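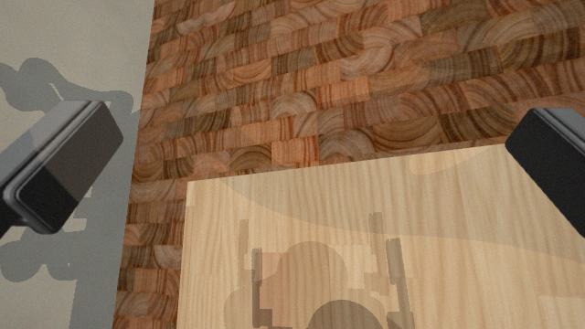

How long do the aroma bottles stay good after opening?

Three years for most of them, if you close the cap well each time and keep the box away from sun and radiators. The citrus bottles (lemon, grapefruit, orange peel) are weaker by nature and we advise to replace them after two years. You can order single bottles, so it is not necessary to buy the whole set again.

Emov Aroma Set for Wine, 45 bottles

The Emov set is made for people who want to learn the smells of wine in an orderly way: students on wine courses, restaurant staff, tasting clubs, and also the person at home who always reads "blackcurrant leaf" on the label and would like to know what is meant by it. Each bottle holds one smell in a neutral liquid. You open it, you smell it, you try to name it, and only then you look in the booklet.

The set is put together in our workroom in Plirnham by Iulian Enache and Floarea Stanciu. Floarea taught wine service for many years before she joined us, and the order of the bottles follows the order of her old lessons. It begins with the easy fruits and finishes with the faults.

What is in the box

45 glass bottles with numbered caps
Booklet of 358 pages, in English and French
Pad of tasting sheets
19 blind labels, to cover the numbers when you play with a group
Small funnel and cleaning cloth

The groups of smells

Fruits: citrus, orchard fruit, red and black berries, dried fruit, and a few tropical ones which you meet often in Sauvignon Blanc.

Flowers and plants: rose, violet, acacia, hay, green pepper, blackcurrant leaf, mint.

Oak and age: vanilla, clove, toast, coffee, leather, mushroom, honey.

Faults: 12 bottles, with cork taint, vinegar, rotten egg and burnt rubber among them. These are strong. Please open them last and near a window, and do not keep them on the same table as the food. In the box they have their own tray with a separate lid, and we ask you to put them back in it every time.

How to work with it

Take five bottles in one sitting, not more. After this the nose is tired and you will begin to guess. Hold the bottle a little under the nose and make two short sniffs, then wait. Write the first word which comes to you, even if it seems silly. Mercy Masanja, who uses the set with her evening class, lets her students write a place or a memory before they write the name of the smell. One of them wrote "my uncle's garage" for the bottle that turned out to be the aged Riesling note, and he has never missed it since.

In winter you should let the box stand in the room for an hour before you start. A cold bottle gives almost nothing, and the heavier smells such as leather and coffee suffer the most from this.

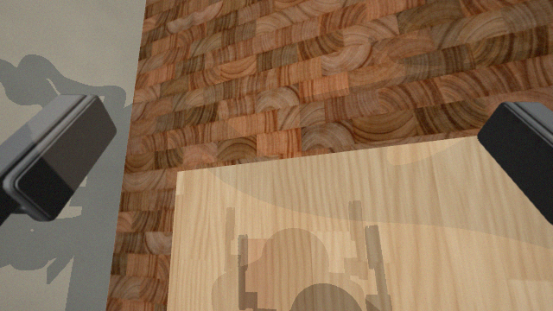
The same is true for the wine, of course. If you wish to compare a bottle from the set with a wine in the glass, pour the red at cellar temperature and let it warm slowly while you smell. White wine from the fridge should wait for ten minutes. We suggest to begin with a young wine of one grape, where two or three smells are very clear, and to leave the old Burgundies for later -- they are a pleasure, but they are poor teachers for a beginner.

What changed in this edition

The lychee bottle was too sweet in the first edition and several customers wrote to us about it. It has been made again. The cedar is drier now. Bay leaf is new, and takes the place of pineapple, which was very near to the other tropical notes. The caps are made for us by Stuvel and they close tighter than the old ones, so during the first week you may need to turn them with some force.

Refills and spare parts

Every bottle can be ordered alone by its number. The numbers of the first edition are still valid, except for pineapple. Trays and caps are also sold apart. The blind labels can be washed with lukewarm water and used again, but not in the dishwasher.

For schools

Schools and clubs can ask for the set without the booklet, or with extra tasting sheets in packs. Bijan Ghorbani answers these requests in the mornings and can also send a plan for a first course of six lessons. Please write how many students you have and whether they have tasted before.

Delivery

The box is sent by parcel post, with the bottles upright. If one arrives broken, do not return the full set. Send us the number of the bottle and we post a new one, normally the next working day.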